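March 2018

I put the winter clothes away this weekend. It took most of Saturday, mainly because I kept stopping to decide whether things were worth keeping. We have 2 storage bins under the bed and I don't want to buy a third.

The sweaters went first. I fold those in thirds and stack them flat. The heavy coat stays on its hook until April, since we had snow in Murnmont late last year and I had to dig everything out again.

Fleece is harder. It doesn't hold a crease, and if you roll it, it springs open as soon as you let go. I used to stuff it in the corners of the bin. In February I started doing it properly: zip or button whatever closes, lay it out on the bed, fold the sleeves in across the body, then bring the hem up to the neck.

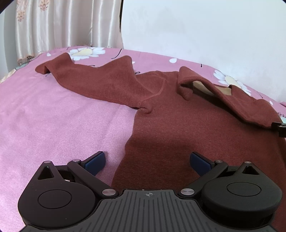
**Rust-brown fleece top**
*Laid out on the pink daisy sheet*

The rust-brown one gets folded on the bed because the dresser top is too small. One sleeve goes over, then the other, and I flatten the body with my hand before the hem comes up. The daisy sheet was due for the wash anyway, so lint on it didn't matter.

Both bins closed. The scarves are still in a bag by the door and I'll get to them next week.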